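Long one from me tonight, friends, so get a snack. Some of you have been asking what the Monport robotics club kids (and the grown-ups who hang around them) have been up to since April, and I finally have a minute to sit down and tell you.

Burgers! We are teaching an arm to build burgers. The students named the project Prikedon and I have given up asking where the word came from.
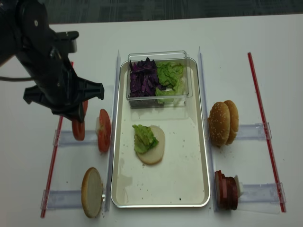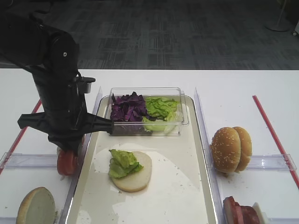

Same tray, same bottom bun with its bit of lettuce, and then one from down at the gripper:
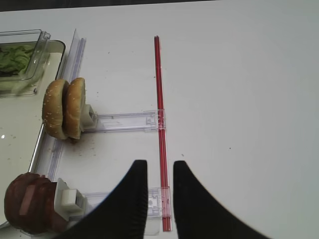
CLUB NOTES, 23 May 2019

The holders are what I'm proudest of. Everything you'd want to stack gets stood up on edge so two stiff fingers have something to pinch. Laurinda Caldeira drew the first version on the back of a permission slip, and she must have redrawn it a dozen times after that. She is a junior and she already argues like an engineer, and I mean that with great affection.

Tomato has been our trouble child. Squeeze too hard and you get juice, squeeze too soft and it slides right out again. We spent two whole meetings on tomato and I'd happily spend another, because the kids were so into it that I had to turn the lights off to get them to go home.

Lettuce and cabbage are a different animal, since you can't stand a shred of cabbage on edge (we did try). Those live in the clear container on the tray and the arm has to go in and grab a pinch. Sebastián Escobar wrote that part. Some pinches are a whole salad and some are one sad little leaf, and he is working on it.

For those who asked how it's graded: the spring showcase at Lucero gives each team 600 points, split between finishing the burger, neatness, and a talk the students give with no adults helping. Our last practice run came in 67 points better than the one before, and there was yelling. Good yelling.

Also yes, crumbs. Sesame seeds in my bag, sesame seeds in my car. My husband found one in the checkbook.

We have 4 students giving the talk and they are all nervous, so if you're local and you see one of them at the store, please say something kind. They've been practicing on each other and on my poor dog, who only came for the patties.

If anybody has a cooler we could borrow for the drive over, message me! Ours lost its lid on the Flurnotberg trip and I've been holding it shut with a bungee cord. I can pick up any evening after supper.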